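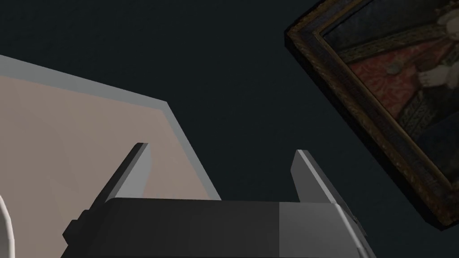 Gevcombe Kitchen Measures

A table of what cooks and cookbooks mean by "a cup," "a handful," "a knob of butter" and the other amounts that don't come off a scale. Collected from printed community cookbooks and from weigh-ins done at kitchen tables in Gevcombe and Morkholm.

Maintained by Youssra Saber. Current release: 31 January 2025.

Read this before you use the numbers

Most conversion charts copy each other. I started this table after finding the same wrong figure for a cup of packed brown sugar in several charts, with the same typo in the row underneath. None of them said where the figure came from. So every row in this table has a source, and if the source is weak the row says so.

That doesn't make the table right. It means you can see how it might be wrong. If you want one clean number for a cup of flour, you will find plenty of sites glad to hand you one. I don't believe in it. The same person, with the same cup and the same bag, will give you a different weight after stirring the flour.

What is in the release

measures.csv – one row per ingredient, measure and source
sources.csv – the cookbooks and the households
vessels.csv – cups, spoons and bowls that were filled with water and weighed
notes.txt – everything that wouldn't fit in a column

The cookbook part covers 47 books, nearly all of them spiral-bound fundraisers. The household part covers 29 kitchens. There are 66 named ingredients. Please don't add those numbers together and put them on a slide. They describe different things.

Columns in measures.csv

ingredient: plain name, lower case. "flour" means all-purpose wheat flour unless the row says otherwise. Where a book just says "flour" and was printed before self-rising flour had its own shelf, I left the question open.

measure: the word as written or spoken. "Heaping" and "rounded" are kept apart, though I have yet to meet two people who agree on which is bigger.

grams: weight on the scale, or the weight given in the book. Never both in one row.

basis: "weighed," "printed" or "claimed." Claimed means a person told us a number and we didn't see it weighed. Drop these rows if you are doing anything serious. I keep them in to show how far off confident people can be.

vessel: links to vessels.csv. Blank when no one knew what had been used, and for "pinch" and "handful," where the vessel is a hand.

state: sifted, stirred, packed, straight from the bag, or unknown. Unknown is the most common value, and it is the biggest problem with the whole table.

How the weighing was done

Each household used its own cups and spoons. People were asked to measure the way they always do and told not to be careful. We know that being watched makes people careful anyway. Each ingredient was measured 5 times in a row and every reading was kept, including the ones that looked silly. We did not average them for you. The spread is the useful part, and an average hides it.

The scales came from the Bennani store and were checked against a set of brass weights at the start and end of each visit. One scale drifted. Its rows are marked in notes.txt, and they were left alone otherwise, as I don't trust corrections made after the fact by someone who already knows what answer she wants.

Vessels
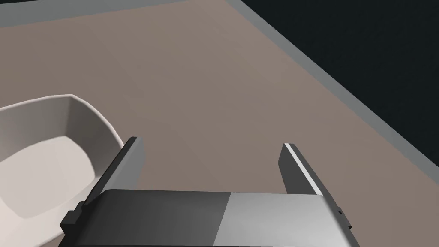

White bowl (left side), computer rendering.

Old recipes lean on vessels far more than people remember. "A bowl of stale bread" and "enough milk to fill the blue cup" both turn up in the books, and no chart will help you with either. Where a household still had the cup or bowl a family recipe was written around, we filled it with water to the brim and again to the level the cook would call full. Both weights are in vessels.csv. The gap between them is often larger than any difference between two brands of measuring cup.

Teacups are the worst. Several books use "teacup" and "cup" on the same page, and at least one uses them as the same thing in one recipe and as different things in the next. I've coded them as written and made no guess. If you have seen a firm number for the teacup somewhere, ask who filled it.

What the table is good for

Getting a sense of how much a volume recipe can wander before it even reaches the oven.
Checking whether a family recipe that "never comes out like hers" could be down to the cup.
Teaching kids about measurement, if you want them to argue.

What it is not good for

Nutrition labels. Please don't.
Medicine or baby formula, under any conditions.
Claims about how people in general cook. The households said yes to having someone come over with a scale, which already makes them odd. Most bake often. Few were in a hurry.
Settling whether weighing makes better bread. I weigh my flour and my bread is fine, and so was my aunt's, and she used a mug with no handle.

Known problems

Butter is a mess. "Stick," "knob," "walnut" and "egg" (as in "butter the size of an egg") are all in here. Eggs have changed size over the years and so, I suspect, have people's ideas of a walnut.

Salt rows from before November were entered without the grain type. Fine table salt and coarse kosher salt are far apart by the spoonful, so those rows are close to useless. They will stay until I can get back to the people involved.

Honey and molasses weights are what went into the cup. What came out of the cup is less, and depends on how long you stand there with a spatula. We have no figures on patience.

The Morkholm kitchens were visited in cold weather and the Gevcombe ones weren't. Someone has already written to tell me that this explains the flour difference between the two places. It may. It could also be that more people in Morkholm scoop straight from the bag. The table can't tell those two stories apart, and I'd be wary of anyone who says it can.

About the Drendia chart

People keep asking how this compares with the Drendia chart that used to come folded inside tins of baking powder. I have a copy. It gives every weight to the half gram and names no source, no cup and no flour. It is entered as one printed source, with the same standing as a church cookbook. Some users think that is unfair to it – I think it may be generous.

Reporting errors

Send the row number, what you think it should be, and how you know. "Everyone knows a cup of sugar is such and such" will not change a row. A photo of your scale with the cup on it might, if you weighed the cup empty first and wrote that down too.

Corrections are listed in notes.txt with the old value kept next to the new one. A few rows have gone back to their first value after a second complaint.

Use and credit

Free to copy, change and share. If you publish something from it, name the release date and say which basis you used. If you merge weighed and claimed rows, say that as well, near the top, in letters the same size as the rest.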